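Darklow Facilities and Supplies Working Group
Minutes of the March meeting

The meeting was called to order at 10:15 a.m. in the Mukidville building, Brenda Yeoman presiding. The minutes of the previous meeting were approved with one correction to the spelling of Givitz.

1. Matters arising
The invoice from Givitz for floor tape has been paid. The replacement chair requested in January remains on order.

2. Push buttons and trays
Ms. Yeoman reported on the sorting of the push-button switches. Members reviewed the arrangement at the carpeted table, where the yellow, red and green buttons are kept together on the blue tray. It was agreed that this should continue and that the red tray should be used for other small items.
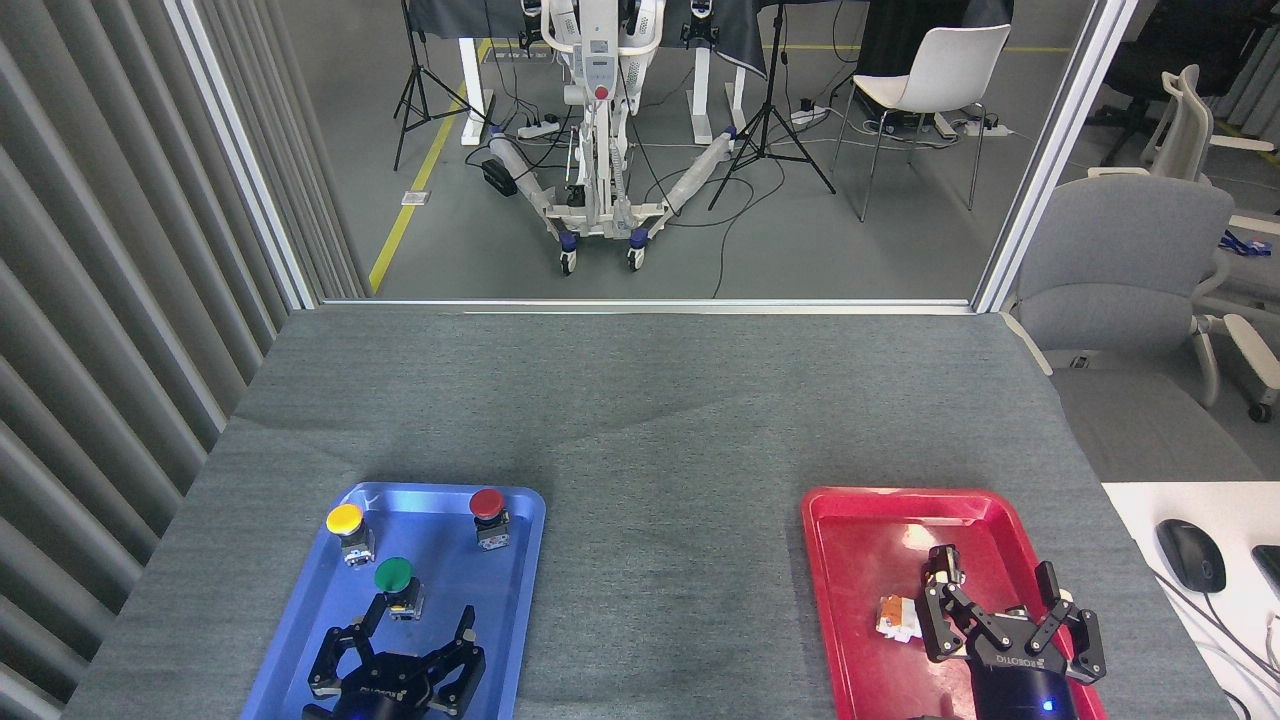

3. Seating and desks
A member asked whether the gray chair at the desk could be moved to the Phí room. The request was declined – the desk is in daily use. Two further chairs may be borrowed on application.

4. Budget
The group has $2,000 remaining for the year. A purchase of 100 adhesive labels was approved by a vote of 5 to 0.

5. Other business
Members were reminded to return keys to the front office by 7 p.m.

The meeting adjourned at 11:05 a.m.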